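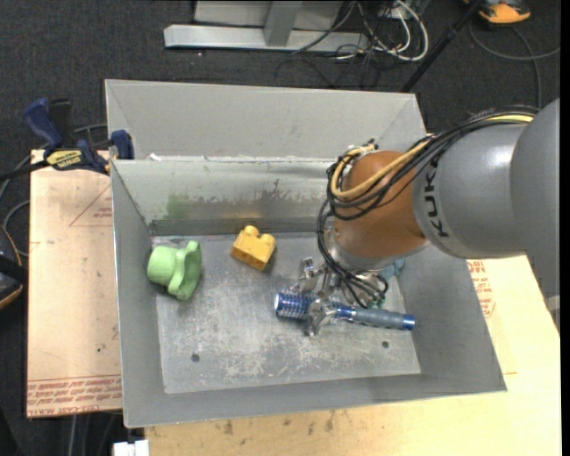

# Suvham to extend robotic bin picking to the mixed-goods benches at its Davley returns site

**Davley, March 3, 2020** — Suvham, which handles customer returns for household, toy and personal care retailers, will move the first stage of mixed-goods sorting at its Davley site to robotic picking cells. The change follows a trial on one cell and will be introduced in stages, starting in July. The cells were specified with the integrator Walczak and run on Skistari, the company's own work control software.

Returned goods reach Davley unsorted. A single delivery can hold hairbrushes, building blocks, plastic toy parts and other small items of differing shape and stiffness. At present, staff tip each load into a bin, lift the items out by hand, and place them one at a time on the inspection belt. The work involves repeated bending over the bin wall and takes up time that the site would prefer to spend on inspection.

## How the cell works

Each cell consists of a sloping-sided sheet-metal bin, a KUKA arm mounted beside it and a metal gripper with jointed fingers. The arm reaches into the bin, closes the fingers on one item and lifts it clear. The sloped sides bring goods back towards the floor of the bin, where the gripper has the most room to work.

Items are not presented in any fixed position. Long articles such as a hairbrush can be taken across the handle or close to the head, depending on how they lie. Small blocks are generally picked by their sides. Thin or wavy-edged plastic parts resting against a bin wall remain the hardest class, and the cell is set to leave an item after three failed attempts and move on to the next.

Items left in the bin at the end of a cycle are passed to an operator. Skistari records the number left and the time of the handover, and shows both on the bench screen. No record is made against the operator's name.

## Trial results

During the trial, the cell worked through test loads of 80 items each, made up to match the usual mix at the site. In the final series of loads, 94 per cent of items were removed without help. The remainder were mostly flat parts lying against a wall, and items resting on top of one another.

The cell is slower per item than an experienced sorter. It is intended to run for the full length of a shift, including breaks and shift changes, and the planned load for each cell is 600 items per shift. Suvham will review this figure once the first two production cells have been in use for eight weeks.

## What changes for staff

The Davley site employs 80 people on the mixed-goods benches. No posts will be removed as a result of the programme. Hand unloading will end as a full-time task on each bench when its cell enters service, and staff will move to one of the following duties:

- **Inspection and grading.** Checking condition, completeness and packaging, and deciding whether goods are resold, repaired or recycled.
- **Cell operation.** Loading bins, clearing items the arm has left, and restarting the cell after a stop. One operator will look after two cells.
- **First-line upkeep.** Checking gripper fingers, cables and fixings at the start of each shift, and reporting wear to the maintenance team.

Pay grades for inspection are unchanged. Cell operation and first-line upkeep will be placed one grade above the present sorting role. Training lasts four days and is given on site during paid hours. Staff who do not wish to work with the cells may apply for inspection duties at their current grade.

Bench layouts will also be altered. Bins will be raised so that operators can clear them without leaning over the wall, and a marked walkway will separate each cell from the inspection belt. The arm stops when the access gate is opened — it must then be restarted from the panel outside the gate.

## Timetable

The first two production cells will be installed in July on the benches nearest the goods-in doors. Further cells will follow one bench at a time, with hand sorting kept available on every bench until its cell has completed acceptance testing. Glass, liquids and goods with exposed blades are excluded from robotic picking and will continue to be unloaded by hand.

## About Suvham

Suvham receives, inspects and regrades returned consumer goods on behalf of retailers. Its Davley site handles household goods, toys and personal care items.

**Press contact:** Suvham Press Office, Davley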